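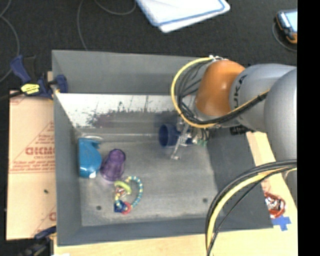 Bin picking software: small tips from our workshop

These notes are for people who write or tune the program for an arm that takes mixed things out of a deep bin. We collected them at the Dakelby workshop of Mutonow. Please take what is useful for your cell.

Fix the bin before you calibrate. Two clamps at the left side of the bin are enough for us. If the bin moves after calibration, the planner still believes in the old walls, and you will search for the mistake in the code for a whole afternoon. Put tape on the table at a corner, so you can see quickly if something has moved.

Make the walls thicker in the collision model than they are in reality. For sloping walls do not use one simple box. Use four tilted plates, each with 20 mm of margin on the inner side. After this change we lost a few picks near the wall, but the protective stops became rare.

The cables also need a model. A loop of cable around the wrist is wider than the wrist, and most robot description files do not have it. We add one capsule shape for the loop and limit the last joint, so the arm does not wind it up.

Cups are harder than they look. A cup on its side can be taken by the rim or across the body. Let the grasp planner score both, and write the chosen type in the log. For translucent cups the depth image often has holes. We fill the mask from the color image and take the height from the neighbor pixels.

Toys with beads should come late in the order. The segmentation likes to cut a ring into several pieces, and then the gripper goes to a piece that is not free. Merge masks of different colors if they touch and the depth is continuous.

A worn bin floor gives false objects. Record the empty bin for 60 frames, save the median, and subtract it. Repeat this when the floor gets new scratches.

Limit the planning time. We give the planner 2000 ms, then it must try the next grasp in the list.

Keep the log of every failed pick with its image. Our folder from June has 196 of them, and we run each new version against this folder before it goes on the arm.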